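## Spendenlauf für eine Stiftung: Wer stellt die Quittungen aus?

**Nadine Ghanem**

Wir planen im November einen Spendenlauf zugunsten einer kleinen Stiftung für Angehörige von Schlaganfallpatienten. Letztes Mal kamen 343 Euro in bar zusammen. Jetzt wollen einige Firmen überweisen, eine davon 2.000 Euro, und fragen nach einer Quittung. Darf ich die als Privatperson ausstellen?

**Hubert Lanz**

Nein, das darf nur die Stiftung selbst. Die Firmen sollten direkt auf deren Konto überweisen, mit dem Namen des Laufs im Verwendungszweck. Bei Bargeld in der Sammelbüchse lässt sich später kein Spender mehr zuordnen. Frag vorher nach, wie die Stiftung es haben will. Bei uns kamen die Bescheinigungen nach 4 Wochen. 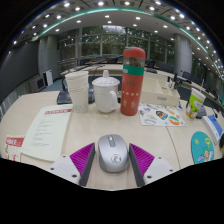
**Afroza Munshi**

Wir haben damals alles über mein Konto laufen lassen, ging auch. Eine Quittung wollte aber keiner. Startgeld ist übrigens keine Spende, das würde ich getrennt aufschreiben.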